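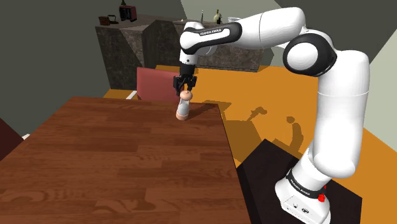 Is the Turham pepper and spice fair worth the drive if you only have one day?
Go if you like to cook and don't mind crowds, because one day is plenty for the tasting hall and one workshop, as long as you're in line when the doors open.

I came in from Irninton, which is 69 miles of two-lane road and one very good doughnut stop, and I still got there early enough to park on grass instead of mud. Admission was $2 (yes, two dollars!) and you pay it in cash to a man with a cookie tin. Bring small bills. I handed him a twenty and got a look.

The fair fills the old grain exchange, plus a couple of tents out back. I'd read that there would be 350 sellers and had pictured myself strolling past every one of them, and by lunch I had made it down a single aisle. Part of the problem is that everybody hands you something. A spoon of lentils with black pepper, a cracker with smoked salt, a slice of melon with long pepper on it that I am still thinking about. I'd eaten a full breakfast. Big mistake.

My favorite stop was the Iturra table, run by Baltasar Gallardo, who grinds everything to order and talks the whole time he's doing it. He had me smell the same peppercorns whole, cracked, and ground fine, and then the ground ones again after they'd sat in a dish since morning. The old dish smelled like cardboard. I went home and threw out a can of pepper I'm pretty sure moved with me from my last apartment. He also thinks most of us set our mills way too fine, and after trying his coarse grind on buttered toast I'm with him. I bought the Iturra black, a bag of green, and a white one I don't know what to do with yet (soup? eggs?).

In the afternoon I had a spot in Kanchan Nautiyal's blending workshop, in the smaller tent. You sit at long tables, toast your own cumin and coriander over a burner, and mix a garam masala to take home. She walks around sniffing everyone's pan and will tell you flat out if you've burned it. I burned mine. She gave me more coriander and told me to pull it off the heat while I still thought it was too soon, and the second batch came out lovely, if a bit heavy on the clove. That one's my fault, I like clove.

The workshop has to be booked ahead and it was full when I walked in, so don't count on getting a seat at the door. The coffee is better in the tent than in the hall. The restrooms are up a flight of stairs, but there's one on the ground floor behind the honey people if you ask.

I skipped the chili contest, which had a crowd of 400 packed in around the stage and a lot of yelling. My friends who went to the one in Odivville last March say theirs is calmer and has real chairs, so I may try that next. Closing time in Turham is five, but the bread stand was sold out by two, and I never did get the rye with caraway.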